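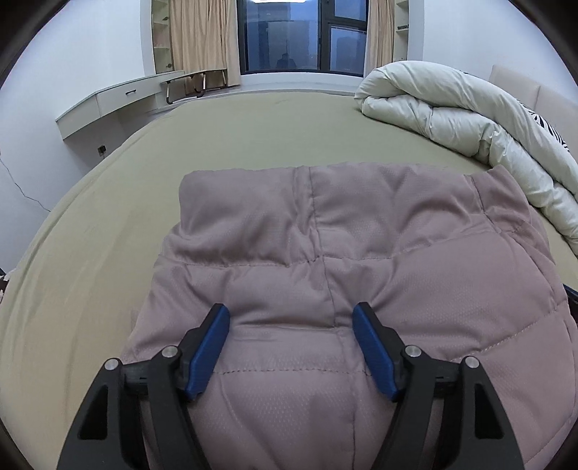 Puffy coats are the worst things in my closet to fold, and I've been fighting with mine all through February. Then I got to try folding the way the robot people do it. The Dornlow study teaches robot arms to handle laundry by having people like me do the chores with a hand-held gripper, so the machine has something to copy. You get two fingers with blue pads on the ends and that's it. No thumbs, no palm, no smoothing with your forearm! By the time I had the pink jacket in a rough rectangle, with the pads coming together over the middle seam, I'd learned more about folding than my own hands had ever taught me.

They've logged 887 folds so far at the Skalenley lab and in people's homes, and some of the findings work just as well for regular fingers. I've been using these ever since.

## Pinch a seam

The puffy part squashes and slides right out of your grip. A stitched seam is flat and has something to hold on to. In the Dornlow numbers, folders who grabbed at a seam dropped the fabric about half as often as folders who grabbed the padding. I tried it by hand on a comforter (same idea, bigger seams) and it's so much easier to steer.

## Let the air out before you fold

Lay the jacket on its front and press from the hem up toward the collar. Slow is good. Wait 10 seconds, then press again. If you skip the second press, the whole thing puffs back open the minute you turn around — ask me how I know.

## Deal with the collar on its own

A thick collar or hood makes a lump that tips the whole stack over.

- Spread the jacket flat on the bed, front side up, and give yourself room all the way around.
- Find the zipper pull and the snaps before you start, so you aren't hunting for them under a fold. On the pink one the snaps sit off to the left of the zipper, and I kept grabbing at the wrong line.
- Roll the collar down toward the chest and leave it there while you do the rest.
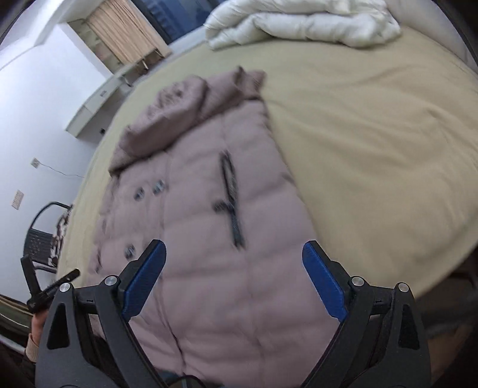 ## Two folds beat a fancy roll

The study tried both. Rolling looks neat in travel videos, but the two-fold version was quicker, and the robot arm could repeat it. Sides in, then bottom up to the collar. My Yeoman storage bins from the Skarkerdale outlet hold a coat folded this way with the lid shut, though I still can't get the long parka in. If I crack that one I'll add it.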